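Speaker notes: Twelve Weeks, One Rack

Gellham evening session, 7 p.m. slot. Gwenllian Lloyd speaking. Twenty minutes plus questions. Water on the left, clicker on the right, do not mix them up again.

OPENING (two minutes, no slide)

Good evening. I run the Dallus robotics club, which meets after school in a room that was promised to us for one semester and which we have quietly failed to leave.

When I signed up to speak tonight, the organizers asked for something inspiring. I sent them a title about test tubes. They wrote back to ask if there was a second title.

Pause. If they laugh, go on. If they don't, go on faster.

So. Our students spent 12 weeks teaching a robot arm to handle test tubes with blue caps in a steel rack. Take one out, put one back. A tired person can do this while talking on the phone. I want to talk about why it ate most of a school year, and why I'd let it eat another one.

THE PITCH (three minutes, slide 2)

The students named the project Waletov. I have asked several times what it means and get a different answer each time, so I have stopped asking.

In September they wanted a robot that could run a whole chemistry lab. They had a drawing. The drawing had lasers in it. I asked what the robot would do first, and after some argument they agreed it would probably have to pick something up.

Read out the club budget here: 500 dollars for parts and consumables, spent mostly on consumables, of which a suspicious share was snacks. The arm itself is on loan from the district and I sign for it every month like a library book.

Slow down on this next part, I rushed it in rehearsal.

We split the job into moves. Go above the tube. Come down straight. Close. Lift. Every one of those is a place for a student to discover that the word "above" means one thing to a person and another to a machine. Above by how much? Above the cap, or above the hole? One group spent two whole meetings on that, and at the end they had a number they were proud of and a rule about who was allowed to change it.

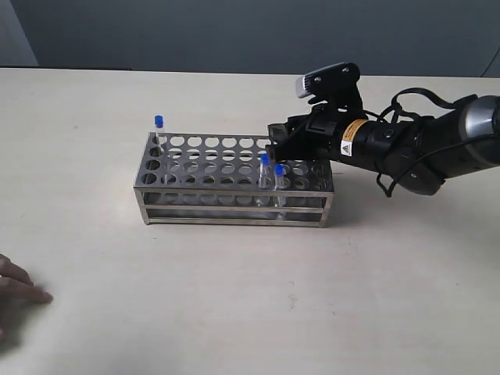
Which brings me to caps. A round cap is forgiving if you come at it from the middle and spiteful if you don't. Catch it off center and the tube leans in its hole, and a leaning tube can jam on the lower plate on the way out. The students call this a "toothache." It went into the logbook under that name and it has its own column.

The logbook is paper. I was outvoted on the spreadsheet and have come around. By March it held 2248 attempts, each one written in by hand with a result and initials. You can tell who was hungry from the handwriting.

(Hold up the logbook. Do not pass it around. It did not come back from the last talk for a week.)

WHAT THEY GOT WRONG, WHICH IS THE GOOD PART (five minutes, slides 4 and 5)

First mistake: they always practiced on the same hole. Success rate looked wonderful. We moved the tube and it looked much less wonderful. They had taught the arm one hole, by heart, the way I once learned one song on the piano.

Second mistake: neighbors. A tube alone is easy. Put another one close by and the gripper fingers need somewhere to go when they open. So the students started drawing layouts on squared paper before each run, with the tubes bunched up or spread out, and giving them names. "Bus stop" is four tubes close together. "Bad Thanksgiving" is two tubes at opposite ends.

Ask the room: who here would test the easy layout first? Hands. Now who would stop there because it was going well? Fewer hands. Liars.

Third mistake was mine. I told them to fix everything at once so we would be ready for parents' night. They changed the approach height, the speed and the grip together, things got worse, and there was no way to tell which change had done it. A ninth grader pointed this out to me very politely. We now change one thing per session. It's on the wall in my handwriting, as a punishment.

Parents' night came anyway. Mention that the arm worked on the third try and that the applause was for the second, when it let go early and everybody gasped.
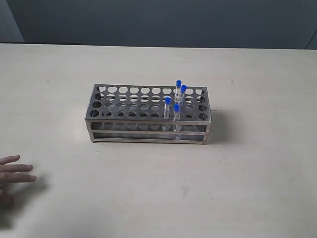

Rees wrote to me after seeing a draft of this talk and said I was being too easy on the club: if they only ever work with one rack, they haven't learned to pick up tubes, they've learned to pick up tubes from that rack, and a lab would hand them a different one on the first morning.

Fair. I'm leaving the comment in because I don't have a clever reply to it. We have one rack. The students have asked for a second and I have told them what I told them about the lasers. In the meantime they shift the one we have between runs, a little left, a little turned, and log that too. Rees thinks this is half an answer, and I would put it at a third.

THE TEDIOUS MIDDLE (four minutes, slide 6)

This is where people in the back check the time. Let them.

Most sessions look like nothing. Somebody sets the tubes, somebody runs the arm, somebody writes. Then they swap chairs. Our longest stretch without a dropped tube was 188 attempts, and the student on logbook duty at the end of it asked if she could please have a failure, for variety.

Cable talk goes here if I have time. Short version: a cable with too little slack stops the wrist from turning, and a cable with too much slack goes visiting. The students check it at the start of every session, before anything moves. It's the one rule they enforce harder than I do. I've been sent back to the doorway for talking during the cable check. 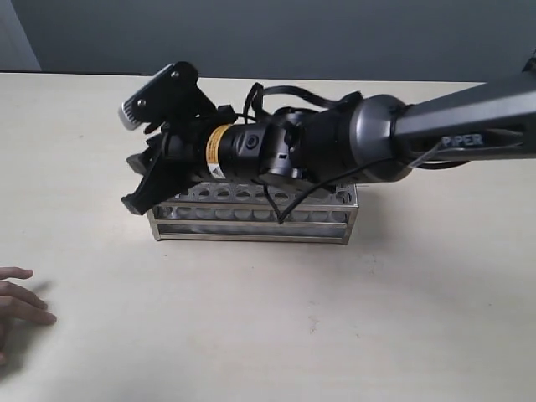
The arm over the empty rack, gripper out past the left end.

An empty rack is useful, by the way. We run the full set of moves with no tubes in it whenever the code has changed. It's dull and it has saved us a good deal of sweeping.

WHAT I'D TELL ANOTHER CLUB (four minutes, slide 8. Slide 7 is gone, don't go looking for it)

Pick a task so small it embarrasses you. Ours did, and then we needed every week of it.

Let them write on paper for the first month.

Rotate the jobs. The student who loves driving the arm should spend an evening writing "toothache" in a column. She'll drive better.

Buy spare tubes before you buy anything with a light on it.

And have a visitor come in early on and ask rude questions. If you don't know anybody rude, I can put you in touch with Rees.

CLOSE

Thank the Gellham people for the slot and the parking. Sign-up sheet for the spring open session is by the door, pen is attached with string, please leave it attached.

Questions. If someone asks about the lasers, the drawing is on slide 9.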